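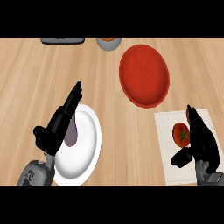

Plates, a small bowl, a cloth napkin and a tomato on a wooden tabletop.

Table setting

Table setting is the arranging of dishes, cutlery, glasses and linens for a meal. It covers everything from a bowl and spoon put down for breakfast to a banquet with several glasses at every seat, and it is one of the most widely shared household customs anywhere. The set of items laid out for one diner is called a place setting, or sometimes a cover.

History

For much of the Middle Ages in Europe, diners ate from trenchers, thick slices of stale bread that soaked up the juices of the meal. Guests usually brought their own knives, and cups were often shared between neighbours. Wooden and pewter plates slowly took over from bread, and the dinner fork, long known in Byzantium and Italy, spread north over several centuries. It met some wonderful resistance along the way, with critics calling it fussy and even sinful!

The 19th century was the golden age of specialized tableware. Service à la russe, in which courses are brought out one after another, replaced the older French habit of crowding many dishes on the table at once. Silversmiths responded with fish knives, oyster forks, grape scissors and asparagus tongs, many of them lovely objects in their own right.

Common layout

In most English-speaking countries, forks go to the left of the plate and knives to the right, with the blades turned in. Spoons sit outside the knives. Cutlery is used from the outside in, so the soup spoon is often the farthest from the plate. Glasses stand above the knives, and a bread plate, if there is one, goes above the forks. The napkin may be placed on the plate or to the left of the forks.

Other traditions are every bit as rich. A Japanese meal often has rice at the front left and soup at the front right, with chopsticks laid sideways nearest the diner. In Ethiopia, stews are served on a large round of injera, and everyone eats from the same platter.

Colour and linens

White linen was the formal standard for generations, partly for the plain reason that it could be boiled and bleached. Coloured cloths and placemats became popular in the 20th century, and bare wood is now common even in fine restaurants.

See also: Cutlery, Napkin folding, Tableware, Etiquette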